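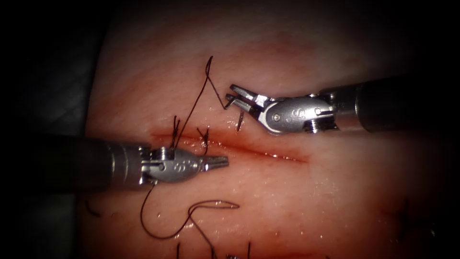 Suture pad, both arms over the incision, thread up to the right jaws.

Posted in: Training Rigs > Faults and Safety
Print this thread | E-mail this thread

Right arm jaws opening on their own, fault 19

moulin_bench
2022-01-08
Looking for ideas on a fault with our two-arm bench setup. We run suturing practice on pads with the Lindis controller. On the right arm the jaws sometimes open while the operator still has the grip closed. There is no alarm when it happens. A few seconds later the log shows fault 19 and the arm goes into hold. The left arm has never done it.

I swapped the right instrument for a spare and it did it again on the second knot. Firmware is 2.

kerfandclamp
Fault 19 on ours was grip position mismatch. Check the cable tension at the back of the instrument. When a cable stretches, the motor thinks it is closed and the jaws are not.

moulin_bench
That was my first thought, but the spare was new out of the box. Two bad cables in a row seems unlikely.

kerfandclamp
Unlikely, but I have had it. Box of spares from the same batch.

tbeam_olly
I don't think it's the cable. A stretched cable gives you weak grip all day. It doesn't give you good grip and then open jaws. I would look at the hand controller. The grip sensor on the Iline handles drops out when the connector is loose, and the controller reads a dropout as "open". Which is bad design if you ask me. It should hold last position.

kerfandclamp
Holding last position is worse. If the sensor dies while you are clamped on something, you can't let go.

tbeam_olly
You can let go with the manual release. Dropping a needle you can't see is a bigger problem.

kerfandclamp
Not everybody can reach the manual release from the console. Ours is across the room.

Ludivine Hamel
Moderator
Please keep the hold/open argument for its own thread, there is one already.

To moulin_bench: stop using the right arm until this is found, even on pads. We had hands near the instruments during a reload when ours moved. Then swap the left and right hand controllers and leave the instruments alone. If the fault moves to the left arm, it is the handle or its cable.

moulin_bench
Swapped them. Ran 101 open/close cycles on each side with no pad on the bench. Right side clean, left side faulted twice. So it is the handle. The connector does wiggle if you push it sideways.

tbeam_olly
There you go. Clikia sells a locking version of that connector.

kerfandclamp
Fair enough on the handle. I would still pull test that spare before you put it back in.

moulin_bench
Will do. Connector is ordered. I'm going to run 200 cycles with the new one before anyone sutures with it, and both arms stay powered down until then.

Contact the moderators | Copyright Moulin Bench Forums | Back to top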